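Subject: Re: [tulero-users] Slow first load of wood textures

> After moving to the October build, my first load takes 319 seconds. Later
> loads are fine. Same files, same disk. Is the cache being thrown away?

Yes, once. The October build changed the cache key to include the color profile, so every old entry misses on the first load and gets rebuilt. The old entries stay on disk until you purge them.

I ran the same load here with the Brullora texture pack, 200 files, default settings. First load was 152 seconds, second load was 12. 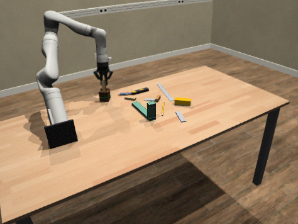 ## What to change

1. Stop Tulero and delete the old cache directory. Leave the new one alone.
2. Set `cache.workers` to match your physical cores. The default is still one.
3. If you keep the cache on a network share, move it to a local disk before the rebuild.

If the second load is also slow after this, send the log with `cache.trace` on. The Tevar plugin writes its own keys and I have not tested it.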